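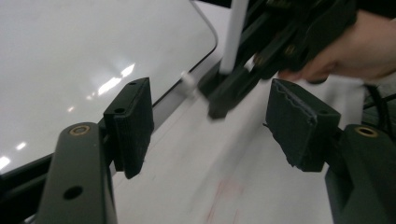
Pad wear and slip on hand-held gripper, parallel linkage, home build

Posted by Nayeli Castaño
Tags: grippers, end effectors, pads, bushings

I have a pair of hand-held grippers built from the Kodham plans, with a few changes. Dark grey fingers, brass bushings at the pivots, rubbery pads screwed to the inner tips. I squeeze the handle and the linkage closes both fingers. They are for working out finger shapes by hand before I commit to putting a motor on anything.

The pads are the problem. On one gripper the right pad has torn along the upper border and a piece has chipped out of the lower corner. The left pad on the same gripper has its ridges intact and no damage I can find. Both came off the same print, same material, same settings. The spool was Varkau flexible filament and I don't have a hardness figure for it. Infill was 40 per cent.

Most of the handling is flat stuff on a bench: panels, sheets, small plastic parts. I pick up by the edge. With the worn pad the part rotates as the fingers close, and I have to let go and try again.

What I have checked so far:

Pad screws are tight on both sides.
Bushings turn freely. There is a little side play in the right one, not enough for me to measure with what I have.
Both fingers arrive at the centre line together when closed on nothing.

What I want to know is whether this is a print problem, a geometry problem or just the wrong material. I can reprint the pads in an evening but would like to avoid doing it every few weeks. I would also like to keep the ridges, as they help with thin edges.

Last edited 7/12/25

Efraín Salazar

Geometry first, then material.

A tear along the upper border usually means the pad is being loaded at that edge and not across the face. If the finger has any twist under load, the top of the pad meets the work before the rest does and the layers get peeled. Side play in the pivot on the same side as the damage fits with that. Closing on nothing tells you very little, as the linkage isn't loaded.

Try this before reprinting. Cut two strips of plain paper, put one near the top of the pads and one near the bottom, and close the gripper on both with normal hand force. Pull each strip. If the top one is held and the bottom one slides out, the faces aren't parallel under load. Swap the strips and repeat so you aren't measuring a difference in the paper.

If that's what you find:

Replace the right bushing, and check the bore in the finger while it's out. A printed bore goes oval and a new bushing will then rock in it. Ream it and fit an oversize one, or reprint the finger with more perimeters around the hole.

Put a washer on each side of the linkage at that pivot to take up the side play. Don't preload it so much that the finger sticks.

Put a 2 mm chamfer on all outer edges of the pad. A square corner in flexible filament will always go first, and yours has.

As for the print, orient the pad so the layer lines don't run parallel to the edge that's tearing. If you printed it flat on its back, the upper border is a stack of layer ends and it will peel much as you describe. Print it standing up, with the ridges running vertically. Slower, and the ridges come out a bit stringy, but they can be trimmed. Go to 100 per cent infill as well. At 40 the skin has very little behind it at the corners, and it folds into the gaps.

I would leave the ridges alone. Yours sound fine on the side that isn't damaged.

Sheyla Villanueva

Have you tried silicone? I got some Stimano pads for mine and they've been good. You just have to redrill the holes.

Rosaura Muñoz

Agree with most of what Efraín has written, but I'd check how you're holding it before taking the bushing out.

With a hand-held unit the load on the two pads is rarely even. If you come in at an angle to a panel lying on the bench, one pad goes under the edge and scrapes along the bench top, and the other comes down on top. Do that always from the same side and the same pad gets scraped every time. I wore through a set of Condori pads this way. The linkage was fine, and swapping the pads left to right moved the wear to the other pad.

So swap them, if the screw holes allow it, and run it for a while. If the damage keeps growing on the same piece of rubber in its new position, the print is suspect. If the other pad starts to tear once it's on the right-hand finger, it's either the pivot or your wrist, and the paper test will tell you which.

I also glue a strip of 800 grit wet and dry, backing side out, along the bottom edge of the pad as a skid. It lasts up to a month on my bench. Ugly, but the skid is what wears and the pad stays square. Contact adhesive holds on flexible filament if you scuff it first – superglue goes brittle and lets go.

Re silicone: good grip, but it tears very easily once it has a nick in it. I wouldn't use it for panel edges.

Comment from Nayeli Castaño

Paper test done. Top strip held, bottom strip slid out, same result with the strips swapped. The bore on the right finger is oval. Reprinting the finger and both pads, pads standing up with the chamfer added. Will do the left-right swap on the second gripper in the meantime and leave its pivots as they are.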